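Attractants and Repeat Visits by Black Bears in a Residential District

Project report, Wildlife and Land Use seminar
Submitted Jul 2, 2020

1. Background

The Varela district borders second-growth forest on its north and east sides. Black bears enter the residential streets every year between den emergence and late fall. The town keeps a log of calls from residents. Each entry gives a street, a time, and a short note on what the animal was doing. The purpose of this project was to find out whether repeat visits to the same street are linked to food left outdoors, and whether pools and ponds have any separate effect.

2. Data and method

The log for the study period contains 70 usable entries. Entries with no street name were dropped, as were those in which the caller had heard an animal but not seen one. A repeat visit was defined as a second call from the same street within 16 days of the first. Each street was walked twice, once on the evening before trash collection and once on a day with no collection. Attractants were recorded as present or absent under these headings: unsecured trash, bird feeders, fallen fruit, pet food, outdoor grills, open water.

Distance to the forest edge was measured from the midpoint of each street. Streets more than 800 meters from the edge were treated as a separate group. Categories were settled before the first walk and were not changed afterward.
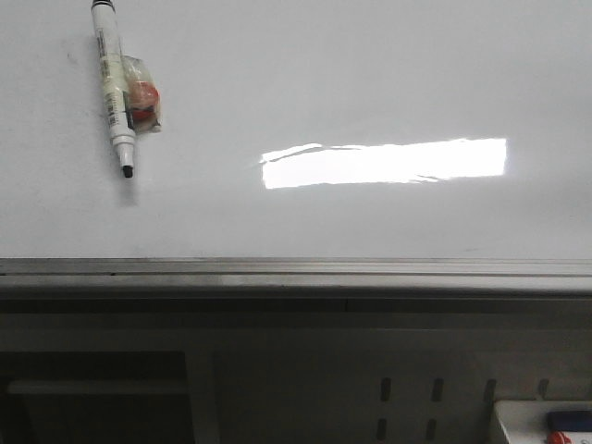

Gangadharan Pai objected that a call log measures the residents as much as the bears, and that a street with one nervous household will look like a street with a bear problem. The objection is fair. To limit the effect, calls from one address on the same day were merged into a single entry.

3. Results

Repeat visits were concentrated on streets where unsecured trash was recorded on the evening walk. Bird feeders showed a weaker link. Fallen fruit mattered only late in the season. Outdoor grills could not be separated from trash, as the two were nearly always recorded together.

Open water showed no link with repeat visits once distance to the forest was taken into account. Callers reported bears drinking from or entering pools in 6 entries, all of them on Rulen Street and Renelel Road, which are both close to the trees. 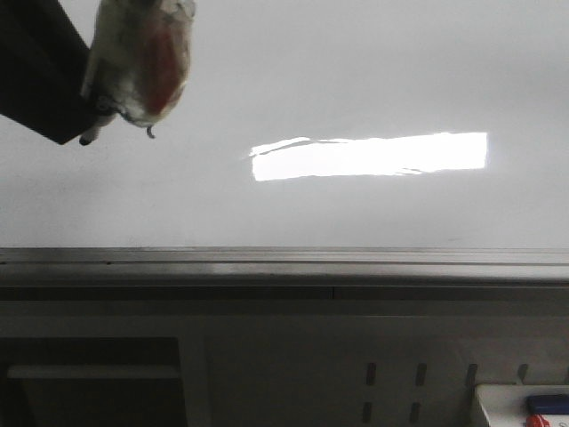 Fig. 2. Plastic bag with reddish-orange contents.

Dogs were mentioned in several notes. In most of these the bear left the yard, but the notes rarely say whether it had already begun to leave before the dog came out. No conclusion is drawn.

4. Limits

The log has no entries for January, so winter activity could not be examined. Individual bears were not identified, and a repeat visit may involve two different animals. The Rukard subdivision has a private guard who takes calls directly, and those calls do not reach the town log. Its streets are probably underreported.

5. Further work

The walks should be repeated after the town changes its collection hours. A request for the guard's records at Rukard has been sent.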